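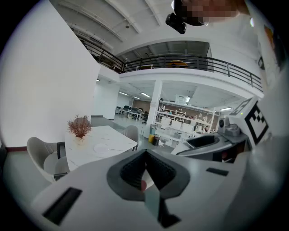
Stavard dining chairs, set of four, light grey

We bought these in March to replace a mixed lot of pine chairs that had been reglued too many times. I paid $186 a chair, delivered to a second-floor unit in Hamilton. The Varno was cheaper but the seat was too narrow for my husband.

Assembly took me an evening. Each chair is a shell, a cushion and a set of legs, with an Allen key in the box that you should throw out. Use a proper 5 mm driver. One leg had a badly cut thread and would only go in halfway. I emailed the store on Thursday and Gudrun Reuter in parts sent a replacement, no photos or receipt asked for.

Comfort is good for a meal and fair for anything longer. The curved back catches you a bit low if you're tall. I work at the table most mornings and after 3 hours I want to get up and move to the couch. The cushion is firm and has stayed that way so far.

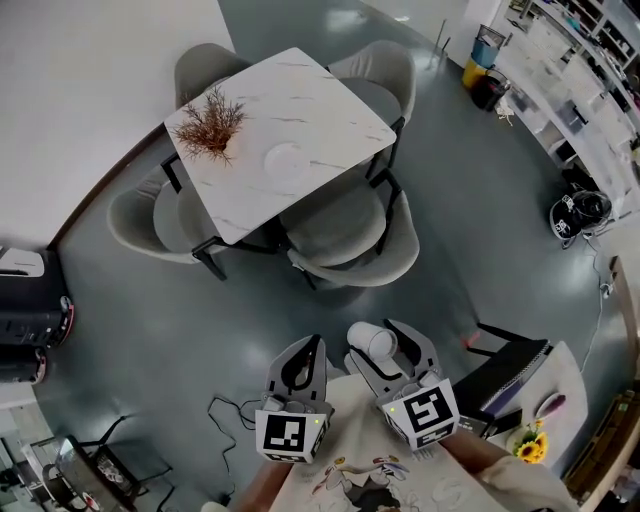
The colour is a true light grey, a shade cooler than on the website. The fabric is my main complaint. Tea wiped off with a damp cloth, but beet soup did not, and the faint pink ring is still there after two goes with upholstery cleaner. If you have small kids, I'd look at a darker colour.

Get felt pads too. The plastic feet that come with them are hard and they squeal when you push back - my downstairs neighbour mentioned it before I did. The 22 mm stick-on rounds from the hardware store fit fine.

No wobble yet, though I retightened everything after the first month. I'd buy them again at that price, in charcoal. Four out of five.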